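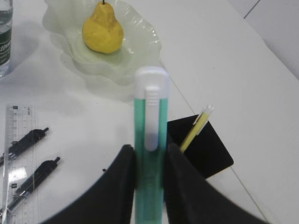 The sorting cells at Dinddale start with the packing desks, and most questions we get are from people who work at those desks now. Each cell has one arm, one table and a fixed list of items it is allowed to handle. Utility knives are on the list – the arm grips them upright between its two fingers – and so are pens and rulers.

*Last updated 2 June 2022*

## Is my job going away?

No jobs are being cut under the Fondo plan. The 43 people on desk setup keep their posts and their pay grade. What changes is the shift: less time putting things back in place, more time checking cells and handling items the arm can't take.

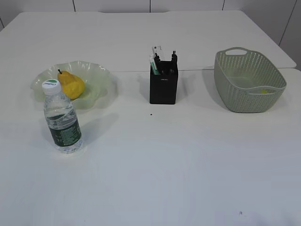
Shift leads will post the new rotation two weeks ahead. If your hours don't work for you, tell your lead before the rotation starts.

## Who do I call when a cell stops?

Hagos Habte's team, extension 1124. Press the stop button first. Don't reach in to free an item yourself, even if the arm looks idle.

## What does the arm do with pens?

It puts them in the holder, one at a time.
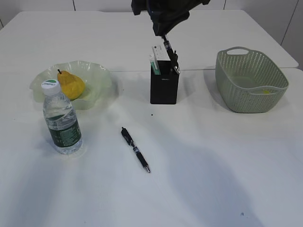 *Placing a pen in the black holder.*

## Do I need training?

Yes. The Nelta course takes five hours and is paid. Sessions run through the month, with up to 80 places in all.

## Can I leave my own things on the table?

Please don't. Anything in reach counts as part of the job, and the cell lead has to clear it before a run. Check what is lying flat as well as what is standing up. Pens across a clear ruler, like the two in front of the holder, are easy to miss from the far side of the table.

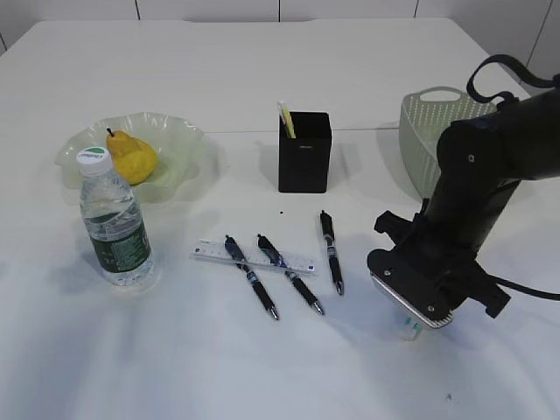 Reach is the other thing people ask about at Mutiso, where the aisles are narrower. The arm there comes in from one side, as it does here over the right of the table, with a cable trailing out from near the wrist. Stay outside the floor line on that side while a cell is running.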